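Setting up the gripper for cloth on the Zolska cell

If you have been following along from the mounting page, your gripper is bolted on and you are itching to pick something up. Good! Give yourself 20 minutes first.
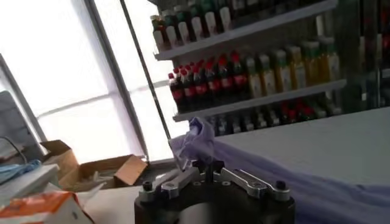 Wrist camera view, with the lavender cloth on the table and the drinks shelf behind it.

Start with the linkage arms. With the power off, move each one by hand through its full travel and feel for grit at the pivots. A dry pivot gets one small drop of oil (I know it's tempting to be generous, but oil ends up on the fabric sooner or later). Then check the screws on the top of the base and snug up any that turn.

Power on and wait for the arm to home. Open the Stillis panel, go to Grip, and set closing force to 15 percent. Cloth needs very little, and Latifa Mahrous, who wrote our first settings sheet, ran thin cotton even lower than that.

Now bunch the cloth into a loose peak and bring the gripper down slowly over it. Close, lift, hold for 30 seconds, and let go. If it slips, go up one percent and try again, and do be patient with it!

Save as a new profile. Ours is number 284.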